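Open Day Walk-Through Checklist: Simulation Room and Hand Demo, Hanbridge Robotics Lab
Filled in by Zyanya Jaramillo, November, morning round before doors at 10:30
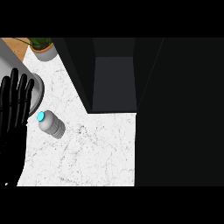 1. Entrance and walkways

Main doors open fully, both leaves - OK
Route to simulation room marked on floor - OK
Comment: The new arrows are great. Even from the parking lot side you can't miss them.
Cable covers taped down - FIXED
Comment: One cover near the coat rack had lifted. Macario re-taped it while I stood there. Please look at it again at lunch.
Room limit sign posted (34 people) - OK
Fire exit clear - OK

2. Simulation station (big screen, kitchen counter task)

Screen stand locked, wheels braked - OK
Visitor controller wiped and charged - OK
Spare controller charged - NO
Comment: It was at 12 percent. On the charger now, should be fine by the second group.
Scene loads with the bottle lying on the counter, cyan cap toward the hand - OK
Comment: I love this one! The marble looks so good on the large screen, and kids are going to go straight for that bright cap. Leave it as the opening scene for every group.
Reset key works - OK
Comment: Pressed it over and over, came back clean each time. Ebise has put a green sticker on the key so hosts can find it.
Seating at least two steps back from screen - OK
Volume set low - OK

3. Live hand demo (Orkitz bench)

Guard panels in place on all sides - OK
Emergency stop reachable by host without leaning over bench - OK
Emergency stop tested - OK
Comment: Tested twice, once by me and once by Higinio. Motion stopped right away both times.
Second stop button at visitor side - OK
Comment: Really happy we added this. Let a visitor press it at the start of each session. It makes people relax, and they ask much better questions afterward.
Speed limit switched to demo setting - OK
Props checked for chips and sharp edges - PARTLY
Comment: Two of the plastic cups had cracked rims, removed. Ximena has more in the Zavthorpe cabinet.
No liquids on or near the bench - OK
Host briefed on long hair, scarves and lanyards - OK

4. Hosts and timing

Two hosts at the live bench at all times - OK
One host at the simulation station - OK
Comment: Ebise in the morning, Macario after 1:00. Both ran through the talk with me and it was a joy to listen to, especially the part where you try the grasp yourself and then watch the software plan it.
Sessions no longer than 12 minutes - TO WATCH
Comment: Yesterday's rehearsal ran over. Up to 300 visitors are expected across the day, so please keep an eye on the wall clock.
Head count sheet at door - OK

5. First aid and emergency

First aid kit stocked and visible - OK
Extinguisher in date - OK
Phone list on wall - UPDATE NEEDED
Comment: Still shows the old front desk extension. It's 49 now. I wrote it in by hand, but a fresh printout would be nicer.
Assembly point shown on visitor map - OK

Still open before doors

Reprint phone list - Ximena
Replace cups - Ximena
Spare controller back at station - Ebise
Second look at cable cover at lunch - Macario

Room released for visitors: YES
Checked by: Zyanya Jaramillo
Countersigned: Higinio Serrano

Comment from H.S.: Good round. Stop buttons get tested again at 1:00 when the hosts change over, please initial next to section 3.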